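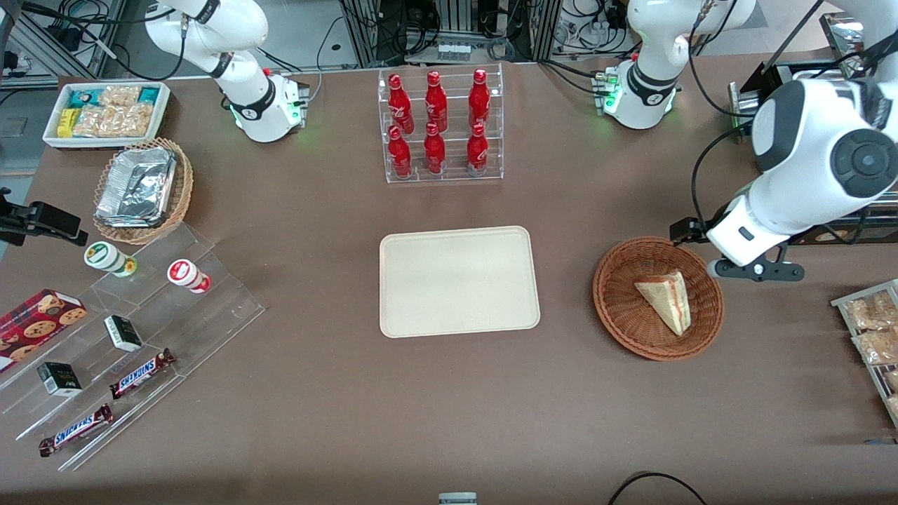
One of our parents told me last year that if she had to read one more newsletter about the toy drive before she'd finished her coffee, she would be donating the newsletter. Fair enough. I have kept that in mind for tonight, and so the talk is short.

Slide 1. Title. Say good evening. Wait for the chairs to stop scraping.

Slide 2. What we're doing. Mistdale Elementary is collecting winter coats for the Clalmont shelter. Coats only. Last November we asked for "warm things" and received a waffle iron. It was a nice waffle iron.

Slide 3. The numbers. 60 coats is the target. Last year we got to 13 in the first week and then everybody remembered it was soccer season. Pause here. Let the soccer parents look at their shoes.

Slide 4. What counts as a coat. It zips or buttons, it has two sleeves, and a child would agree to be seen in it. Check the pockets, please. We found a tooth. We don't know whose, and the tooth fairy has closed the case.

Slide 5. Where it goes. Bins are by the front office from 5th September. Gostum Cleaners will wash everything we collect, for free, and Contreras Hauling is lending us a van. Thank them properly, don't mumble it like last time.

Slide 6. The money part (speed up). We still have $2,781 from the spring fair. The plan is to spend it on new coats in the sizes that never come in, mostly the big fifth-grade ones. If anyone asks about the gym floor, the gym floor has its own meeting.

Slide 7. What I need from you. Four people to sort on the last afternoon. Sorting means folding, and I will be looking at the folding. Sign-up sheet is at the back beside the pen that works.

Questions. Allow ten minutes. If there are none, don't fill the silence with the waffle iron story again. Remind people which door is unlocked.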